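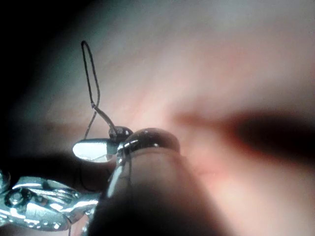 What is a step-loading diet? It is a weight-management plan in which the daily food allowance is changed in small, fixed steps over several weeks, with a period of level eating after each step.

Step-loading is also known as staged eating or, in older leaflets, as the ladder plan. It is used mainly by adults who want to lose a modest amount of weight slowly, and by people coming off a stricter diet who wish to return to normal meals without a sudden jump in intake. It differs from a crash diet, where most of the cut in food is made on the first day, and from intermittent fasting, where the timing of meals matters more than their size.

Origins

The plan grew out of slimming clubs and workplace health schemes. An early printed version was issued in the town of Turarport, where a club based at the Garside leisure centre gave its members a folded card with one column for each week. The card ran to 16 weeks, beginning in February, and members filled it in at home and brought it to the weekly weigh-in. Later versions dropped the weigh-in and asked for a waist measurement once a month.

A second form, the Longo card, appeared some years afterwards. It kept the steps but replaced calorie figures with portions – a fist of potatoes or rice, a palm of fish or meat – and so could be followed without scales. The two cards were in use side by side for a time, and many present-day plans borrow from both.

Method

The person first keeps a food diary for a week without changing anything. The average daily intake from the diary becomes the starting line. The first step is then taken from snacks and drinks only, leaving the main meals alone. Each step lasts two weeks, and no new step is begun during illness or travel.

The Garside card allowed a cut of up to 40 grams of sugar a day across the whole plan, mostly from soft drinks, biscuits and sweetened cereals. Bread, fruit and milk were not restricted. Alcohol was counted as a snack, a rule which caused some argument among members and was loosened in the second printing.

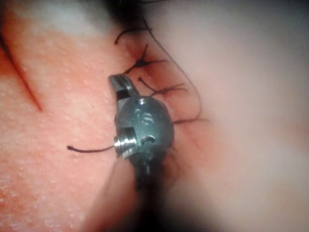 Level weeks

The second week of each step is called the level week. Nothing is reduced further, and the person eats to the same allowance until it feels ordinary. Weight often stays the same in a level week, or goes up slightly, and most cards advise against weighing at this stage. A walk after the evening meal is usually suggested, though exercise isn't part of the plan proper.

Results

Records kept by the Turarport club list 1,078 people who started the plan and 1,043 who returned at least one completed card. The records do not say how many reached a target weight, as the club did not set targets. Members who wrote comments tended to mention hunger in the late afternoon as the main difficulty, followed by meals out and family birthdays.
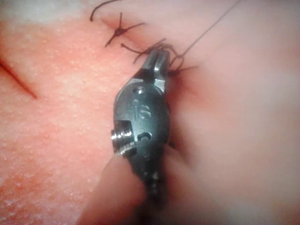

Comments also show that the first and last steps were thought the hardest. In the first, people were giving up habits such as a biscuit with every cup of tea. By the last, there was little left to trim and progress had slowed.

Criticism

The slow pace is the most common complaint. Some people lose interest before the third step, and the long card can look daunting at the outset. Portion-based versions have been criticised as imprecise, as a fist or a palm differs a good deal from one person to the next. Dietitians generally advise that anyone who is pregnant, has diabetes or has had an eating disorder should speak to a doctor before starting any plan of this sort.

Related plans

The Zekitz plan uses the same steps in reverse, adding food back in small amounts after a period of strict dieting. It is shorter and has no level weeks. Maintenance cards, given out at the end of some programmes, repeat the final step with no further change.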